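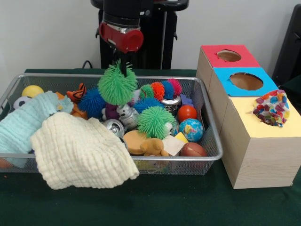 Ticket: toy basket and sorting box, mixed contents
Raised by: Hadi Haddadin
Assigned to: Ryota Ishida
Status: open, awaiting labels

Reported problem

Toys, cloths and rubbish are ending up in the same wire container. Hadi asked for the soft toys to be kept apart from anything with an edge, and for the drink cans to go out with the recycling.

Notes, 9:00 am

Checked the storage list. It has one line for "balls" and one for "other", so a puffer ball and a foam ball count as the same item and a towel has no line at all. Crushed cans and paper napkins aren't on the list and should not be stored. Asked Callum Menzies whether the cloths belong to the toy set or the kitchen. No answer yet.

Notes, 11:30 am

The puffer balls are the main nuisance. The rubbery filaments catch in wire mesh and pick up lint from the waffle cloth. Rinsed one in lukewarm water with a drop of dish soap and left it on a rack. Lint came off. Colour unchanged.

Sorting box

The three-section cardboard box was meant to take the small balls, with one colour of section for each type. Callum's first rule was patterned balls in yellow, sports balls in light blue and plain ones in pink. The pink section has nothing showing through its hole, while a glossy red ball is still over in the tray with the globe ball and the spiky ones. Either the rule isn't being followed or it isn't written anywhere people look. I suspect the second — the only copy I can find is in Callum's email.

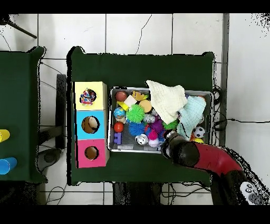 Cups should be logged separately from the toys. The list has them under "other", with no home given. The yellow one and the blue one are both lying on their sides on the second table, so they need a spot before the next pack-up. Suggest a shallow tub from the Corach range, 37 cm long.

Actions

1. Split "balls" into spiky, foam and smooth.
2. Add lines for cloths and cups.
3. Tape Callum's rule to the lid of the storage tub.

Will recheck once the labels are printed.

Related tickets
Foam cubes shedding crumbs
Plush toys: wash at 30 or by hand?
Ollus tub lids don't fit Linex tubs
Missing block, set of 7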